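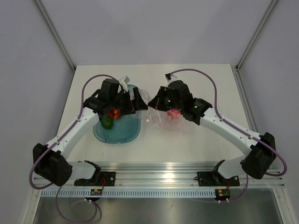

Ticket: Plelo cell, produce packing task, right arm lagging during recording
Opened by: me (Tomstead bench)
Assigned to: Prasert Mahawong
Status: open, workaround in place

Morning all. Me again, sorry! We're trying to get 60 good demos of the veg packing task before the Astetstead lot want their first training run, and I keep having to bin episodes. When I play them back, the right gripper's recorded position trails what it's really doing. You can see it best when both hands are on something floppy — the left pulls, and the log says the right hasn't moved yet.

What I've tried so far:

Restarted the recorder. No change.
Swapped the two leader handles over. Still the right arm, so it isn't the handle.
Dropped the camera resolution. Tiny bit better, maybe wishful thinking.
Checked the timestamps. The left arm is fine, the right one is out by 147 ms at worst and creeps up the longer I record.

Update, after lunch

Prasert rang and asked me to do a batch with stiff things only, so we could tell a real lag from me just being clumsy with film.

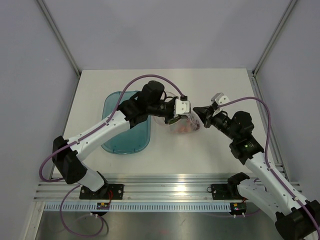
The stiff batch came to 16 episodes, and the drift shows up in those too, so I'm letting the plastic bags off the hook. It's much easier to spot, mind you. With the clear container between the two grippers there's nothing to crumple, and the reddish-orange bits inside show through the walls, so I had something to line the video up against when I scrubbed through the log. Prasert reckons the right arm's readings are queuing up behind the camera stream. Sounds plausible to me!

Workaround: I stop and restart the recorder every 2 episodes. Dull, but the drift stays small enough that the Gebremichael checker passes them.

Still to do: Prasert is sending a build with the arm readings on their own thread. I've tagged the bad episodes "drift" and left them on the drive, so please don't delete them — he wants them for comparison. I'll rerun the stiff batch first once the build's on, then go back to bags.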